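7. When the hand says it has gripped and it hasn't

Applies to: Tundov two-arm table cell, both hands, controller release 34 and later.
Section revised July 2024 by Abenezer Asfaw, Nasemstead workshop.

The fault in this section goes by several names. The Hovby hand manual calls it "premature grasp confirmation". Our own log sheets mostly say "false grip". Either way, the controller reports a held object, the arm carries on with the next move, and the object is still on the table, or is being dragged along it, or drops partway to the bin.

The supplier's note says release 34 "addresses" the fault. We had 21 false grips on this cell after installing it. Treat the fault as still present, whatever the version screen tells you, and work through the steps below before blaming the operator or the object.

7.1 Before you start

CAUTION: The arm does not know it has missed. If it believes it is holding something it will move at carrying speed to the drop point, and it will do so with your hand in the way. Press the stop button on the pendant before reaching over the table. Pausing the program is no substitute, as a paused arm can still be resumed from the desk.

CAUTION: Both arms share one safety circuit, but they do not share a brake release. When you free one arm by hand, expect the other to stay stiff. Do not lean on it.

You will need the pendant, the grip log sheet, and the objects that were on the table when the fault came up. Leave the objects where they are until step 5. Most of the time lost on this fault is lost because somebody tidied up first.

7.2 Finding out what kind of false grip you have

1. Press stop. Wait until the joints have settled before you go near the table.

2. Open the grip screen on the pendant and write down three values for the hand that failed: finger closure, contact, and confidence. Copy them as they are shown.

Note: The confidence value looks like a measurement. It is worked out from the other two and from the object type chosen in the program, so it cannot tell you anything they don't. A confidence of 100 beside a hand full of air is quite possible, and we have the sheets to show it.

3. Compare finger closure with the object type. If the fingers are fully closed and the object is a bottle or a box, the hand missed. Go to 7.3. If the fingers stopped part of the way, something stopped them. Go on to step 4.

4. Look at the fingers from the side, at table height. You are looking for one of these:
- a fingertip pressing down on the object from above
- a fingertip caught on the tablecloth
- a cable drawn tight at the wrist or elbow

A fingertip pressing from above is the usual one. The contact sensor reads pressure and has no idea which direction the object would have to move to be lifted. Flat, wide objects are the worst for this.

5. Only now move the objects. Lift each one by hand and put it back in its place, so that you know it was free to move.

Note: The wrist light is often used as evidence that all is well. On this cell teal means the hand has power and is talking to the controller. It says nothing about grip.

7.3 Resetting the contact threshold

The factory threshold is 5. It was chosen, as far as we can find out, with a foam block, and foam blocks are not what most people put on the table.

6. With the arm stopped and the hand clear of everything, select Zero contact. Do it twice. The first zero after a stop is sometimes off, and Hovby's support desk has never given us a reason we could repeat to anyone.

7. Raise the threshold to 40 for hard plastic objects and bottles. Leave it at the factory setting for soft packets, which crush at the higher value.

8. Save under a new name. Do not overwrite the Tefera preset. It is write-protected on paper only, and the other cell still loads it.

CAUTION: A higher threshold means a harder squeeze before the hand confirms. Check that lids and caps are tight before running with bottles.

7.4 Checking the repair

The pendant's self-test will pass at this point. It would also have passed before you began, so do not use it to sign off the job. The check that matters is a slow run with real objects.

9. Lay the table as for normal work, with a mixed set. Use at least one flat object, one that can roll, and one soft packet. Keep clear space between the flat object and anything that can roll. A hand that slides off its edge will push whatever is next to it.

10. Set the speed to the lowest step and enable one arm only. Park the other at its own side of the table.

11. Make sure the cable hanging from the working arm has enough slack for the whole move - including the lift, which people forget. If it catches on the front edge of the table, stop and re-hang it. A pull on the cable can show up as contact.

12. Bring the hand over the flat object and pause before it closes. Read the contact value now. If anything on the hand is already touching the top of the object, contact will be above zero, and whatever the fingers do next will be added to a false start. With the layout below, do this check at the round toy, and watch the two bottles lying to the left of it during the close. 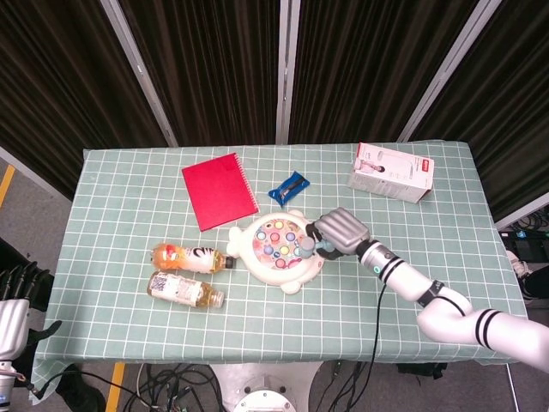
13. Close the hand and lift by a finger's width, no more. Slide a sheet of paper under the object. If the paper goes through freely, write "lifted" on the grip log sheet with the contact value beside it. If it snags, write "false grip", press stop and go back to step 4.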